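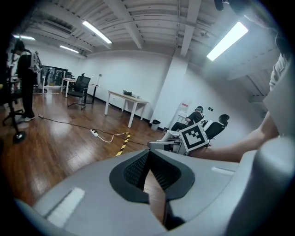
White walls, exposed beams and a square pillar: a big room needs a bit of thought before the desks go in.

How to set out a big shared workroom so people like being in it

By Riet Mertens
5 min read

I have been moving furniture round other people's workrooms for longer than I care to add up, and I still get a little thrill when I walk into a large white one. All that wall! All that ceiling! Then I remember how easily a room like that turns into a place where chairs drift about like boats and you can never find the bin, so let me take you through the way I go about it, slowly and with plenty of tea.

Start with whatever won't move

Before you touch a single desk, draw the room on paper, and put in the things you are stuck with. Pillars come first, then sockets, doors and any signs on the walls that have to stay visible. I like a pillar, I must say. People treat it as a nuisance, but it gives you a natural halfway point in a room that otherwise just goes on and on, and the foot of it is a lovely spot for a small bin, out of the way of feet and easy to find from either side.

Mark the sockets with a coloured pencil. You will thank yourself later, when somebody wants a lamp in the far corner and you can see at a glance whether the lead will reach.

Leave a proper walkway

My own rule is 139 cm for the main way through, measured with the chairs pulled out as if somebody had just got up in a hurry. It sounds generous until you have two people coming the other way with their arms full, or someone wearing a big pack on their back who has forgotten how far it sticks out behind them (I have lost a mug that way). If you can't manage that width all the way along, keep it for the stretch by the door and round the pillar.

Mark the edges with masking tape for a few days and watch where people walk. In the workroom at Venonau we taped out a beautiful straight path and every single person cut the corner, so we moved the table instead and everybody was happy.

Choose chairs for sitting and chairs for stopping

Mesh chairs are good for long days, especially when the room gets stuffy in August. A reclining one is worth having too, for thinking or for stretching your legs out after lunch, but give it space in front as well as behind. Sit in it, lean right back, put your feet out, and ask a friend to mark where your heels land. The Skomivari one I had at home needed far more floor than I had bargained for, and I tripped over my own husband for a month.

Spare chairs should have a place to go back to. Beside a desk or against the back wall is fine. In the walkway is not!

Tables, and what lives on them

White tables brighten a room, though a light wooden top is kinder to the eye under tube lights, and I find it hides pencil marks better. If yours is real wood, a little Amwood wax rubbed in twice a year will keep it looking cared for. Try it on the underside first and leave it overnight.

Small things breed on tables. Give each table one shallow tray, and whatever won't fit in the tray at the end of the day goes into the cabinet. A cabinet with glass panels is a great help with this, as you can see what you own without opening every door, and it does shame you gently into keeping the shelves straight.

Light the corners

Ceiling lights look after the middle of a room and rather forget the ends. Walk about in the evening with a book and stop wherever you find yourself squinting. A lamp on a stand next to the furthest desk makes a surprising difference, and it gives that end of the room a bit of cosiness after dark. Stand it where the lead can run along the wall, and tape down any part that can't.

Then leave everything alone for a fortnight, keep your drawing pinned up, and let people scribble their grumbles on it before you move anything again.

Want more like this? Join the 598 readers who get my letter by email. You can unsubscribe whenever you like.

This site uses cookies to remember your settings. Accept | Manage cookies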